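The Arm Goes for the Blue Plastic

Jun 7, 2019

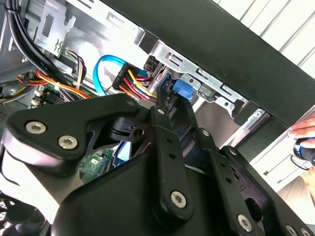

Hedvika Vrabec has taken apart desktop computers for a living long enough to have opinions about screws. "Manufacturers pick them out of spite," she says, and she would like that printed. She works the teardown line at Rinport, which buys old office machines by the pallet and sells what can be saved. Since spring she has shared her bench with an arm the staff call Clidari, after the name on its crate. Its favorite subject at the moment is blue plastic: the bright little piece at the edge of a drive bay, with the two black fingertips coming together just under it and the wires and flat cable crowding in behind. "I did those with my thumb," says Vrabec. "Ask me about my thumb."

I asked. The thumb has been to a doctor twice. Rinport opened 3,700 machines last year, and she blames the thumb on every one of them.

Nobody lost a job when the arm came in, a point the shift lead, Yakubu Obi, makes before I have sat down. What changed was the day. People used to take a computer from start to finish and talk while they did it. Now they prepare the case, hand it over, and deal with whatever comes back. "You become a kind of nurse," Obi says. "You hold things. You move the cable out of the way. You say encouraging words, which are not in the manual."

The manual is 70 pages long. Valdir Cavalcanti has read it, and his colleagues bring this up often. He was a bench hand until June of last year and now spends his mornings teaching the arm where a drive bay is. He got a raise and a chair. "The chair caused more trouble than the raise," he says.

Is it faster? Cavalcanti takes a while over this one. On a case it knows, it keeps a steady pace and never stops for coffee. On a case it doesn't know, it waits for him. Rinport's list of known cases stands at 708, and the pallets keep bringing others.

Vrabec has no wish to go back, though she misses the arguments. The old line had a running one about soccer that lasted four years. With people stationed farther apart, it has moved to the lunch table, where it has to fit into half an hour.

"We get to the shouting much sooner," she says. Then a case came back with one side panel still on, and she went to see about it.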